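Product News | Robotics | Teleoperation

Sunen opens up its denim handling demonstrations, recorded by hand and by remote

ANHOLM, 30 May 2026 - I usually leave the announcements to people who write better ones, but I run the demo floor at Sunen and I asked to do this one myself. We're releasing Dondar, our set of recorded garment demonstrations, and I've spent most of my working hours since November either sitting at the remote controls or folding pants on a robot's behalf. So forgive me if I get a little excited!

Dondar has 1593 demonstrations in it, all of them people showing an arm what to do with clothes. We recorded them two ways. In the first, you stand next to the arm, take hold of it and walk it through the job (great for your intuition, hard on your shoulders). In the second, you sit at our Hladun console and drive the gripper remotely, watching what the wrist camera sees. Of the full set, 313 were done hand over hand and the rest came through Hladun.

We picked denim as the main fabric, and I argued for it pretty loudly. T-shirts are forgiving. Jeans are stiff in one spot and floppy in the next, the seams are thick, and a hem will roll right off a fingertip if you come in too high. New operators almost always close too early. I did it too, for weeks, and we kept plenty of those fumbles in the release with the recoveries attached, so a policy trained on Dondar gets to see what a person does after a bad approach.

The part I'm proudest of is the approach itself. You bring the fingers in wide, get one of them down low by the edge of the cloth, and only then think about closing. 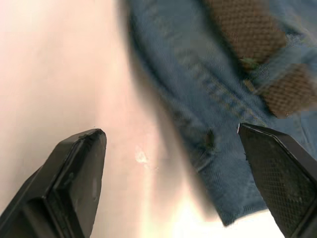
It took me a long time to trust that low angle on the remote console, where all you have to go on is the wrist view and a bit of shadow near the fabric. Folks who learned on the hand-guided arm first seemed to pick it up faster, so that's how we train everybody now - a session with your hands on the arm, then over to Hladun.

Dondar comes with wrist video, joint positions and gripper width for every demonstration, plus operator notes where we had them. Mine are the rambling ones. It's free for research labs, and commercial teams can license it through Sunen for up to 21 seats. Hladun version 2 ships separately, and current console customers get the update at no charge.

We're running open sessions at our Anholm demo floor all summer. Bring your own jeans if you like, and write to the Sunen demo desk to book a spot.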